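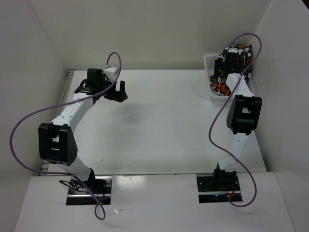 The two-arm table at Telard, right gripper down in the cloth basket.

I'd been talking to Lingyun Jiang for maybe ten minutes before I admitted I didn't really know what a planner does. She laughed (kindly!) and pulled her chair over to the monitor.

"It answers one boring question over and over," she said. "Can I get from this pose to that one without hitting anything? And then cloth comes along and wrecks it."

Cloth is her whole life right now. She writes the motion software at Telard, and her current headache is getting one arm to pull a single piece of fabric out of a basket while the other waits its turn. I assumed the grabbing was the hard part. Nope, she said, it's the basket wall.

"The wrist is fat compared to the fingers. You plan for the fingers, everything looks great, and then the wrist wants to go through the plastic."

So the basket is in her collision model as a solid shell, and the cloth isn't in there at all. I must have made a face.

"You're supposed to touch the cloth!" she said. "If I model it as an obstacle, the planner politely refuses to go in."

The old version gave up after 200 milliseconds and the arm just hung there. Since February it keeps its last good path and tries again from a new angle, up to 4 times. She scrolled me through a log from a long run, 2237 planning calls, and stopped at number 97, which she clearly hates. The path was legal, she said, but it swung the elbow out in a huge loop to move the gripper a couple of inches.

And the cables? Those aren't in the model either. Her colleague Lyle Esposito wants them added, and they've been arguing over it for weeks.

"Lyle's right," she said. "Don't print that."

I asked what she's fixing next. The elbow thing, she said, and she'd already turned back to call 97.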